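Monov — paid participants wanted for kit testing

Operators and first-time users, on site at Gusitz
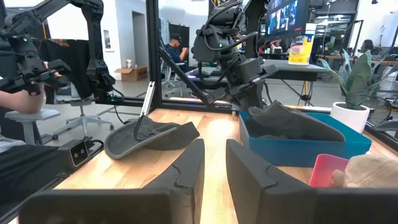 What we are looking for

Monov is a tabletop arm kit for small workshops and labs. You guide one arm by hand with a controller and the kit records the motion, so the arms can be trained to do the same job later. Before the next version goes on sale in June, we need people outside the company to use it and tell us where it gets in their way.

We are filling 117 paid places. Most are for people who have never used a robot arm. A smaller group is for people who already operate them at work and can compare ours with what they know.

What you will do

Each session is spent at one work table. The current tasks all use soft goods: picking up caps and other fabric items, putting them into a plastic bin and taking them out again. Cloth folds and slips, and it shows up problems with grip and control that a hard block does not.

You will get a short introduction from a member of staff, then work through a task sheet at your own pace. After each task you fill in a one-page form. We want to know whether the controller tires your hand, whether the arm goes where you expect, and whether the setup guide makes sense to someone reading it cold.

A session lasts 2 hours, with a break in the middle. You can sign up for as many as 5.

Who can apply

You must be 18 or older and able to use a handheld controller with at least one hand. Tables can be set up for left-handed users — please tell us in advance. You do not need to know how to code. Glasses are fine. If you have an injury to the wrist, elbow or shoulder, talk to us before booking.

Employees of companies that make or sell robot arms cannot take part.

Pay

Sessions are paid at a flat rate, stated in your booking letter. You are paid for the full session even if you stop early. Travel within the city is refunded if you keep your ticket.

Recording

The kit records arm movement and camera video of the work area. Hands and forearms will be in the video, and other people in the office may be too. You will sign a consent form before you start. Recordings are used to improve Monov and are not sold. If you do not want to be recorded, we cannot offer you a place.

How to apply

Write to Volker Haberkorn, user testing, with "Monov 346" in the subject line. Include your name, the times of day that suit you, which hand you prefer, and a line or two on any experience with robots or machine tools. Do not send a résumé.

Places are given out every Friday until they are gone. If you have not heard back after two Fridays, you are on the waiting list and will be contacted when someone cancels.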